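Vesurari update adds new region and co-op changes

Dultimum has set a January release for the next free update to Vesurari, its turn-based strategy game. The update opens Mornasgate, a walled port with 33 new quests, and raises the co-op limit from 2 players to 4.

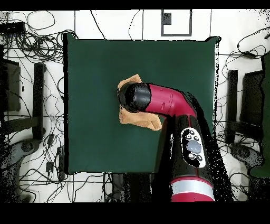 New playable character

Ji, a healer met early in the main story, can now be recruited once players finish the harbour chapter. She has her own skill tree and costs no extra action points in battle. Existing saves will carry over.

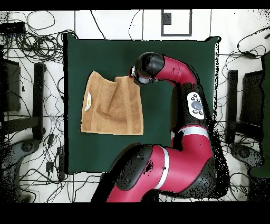 Price and platforms

The base game stays at its current price on PC and consoles. Dultimum says the download will be around 6 GB, with servers offline on Sunday morning while it is rolled out. Colour-blind settings are also being reworked.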